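3 min read

I have been meaning to write about my grandmother's letters for so long that my sister has stopped asking. There are 70 of them, tied up in kitchen string, and they came to me when the house was sold, along with a bread knife and a coat that fits no one in the family. I put them in a drawer and went on with my life, and every now and then I'd open the drawer, look at all that slanted blue handwriting, and close it again.
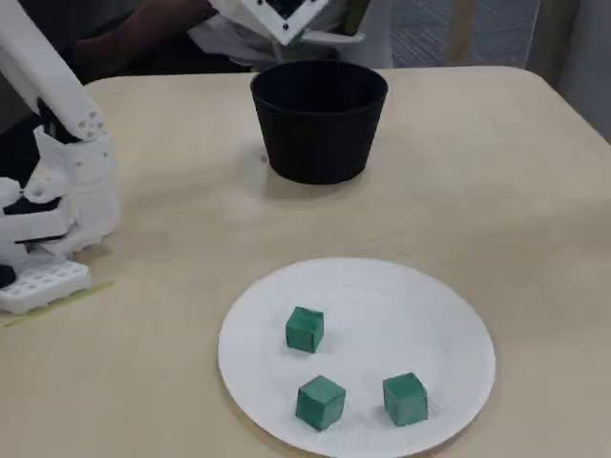
Nellano, December

Well, I finally started! It's raining, the bakery downstairs is closed until Wednesday, and I ran out of excuses. Most of the letters are to her friend Evelien Verhoeven, who must have mailed them back at some point (or her children did, I really should find out). They wrote to each other all their lives, mostly about soup and shoes and whose roof was leaking. I had expected secrets, I suppose. What I got was two full pages on whether to keep a goose.

And I loved it. I read the goose letter three times. She worries about the noise, then about the neighbors, and then in the margin, sideways, she has written "Bought it. Do not tell Mother." I laughed so hard I had to put the kettle on again.
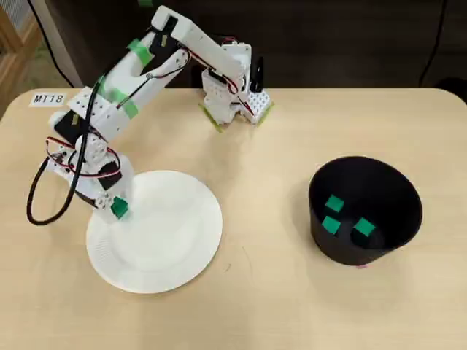

Green cubes, a paper plate and a white robotic arm.

My plan, if you can call it that, is to type up one letter each evening after supper. I'm slow – her sevens look like ones and her ones look like nothing at all – and some words I just have to leave blank until morning, when they seem to come easier. The longest so far ran to around 880 words, all of it about a train ride to Trumia with a broken window and a very talkative dentist.

If any of you have typed up old family letters, do tell me how you handled the spelling. I keep fixing hers and then putting it back the way it was. Tonight is the one with the pressed flower in it, so I'm clearing off the kitchen table first.

– Malou Sveinbjörnsson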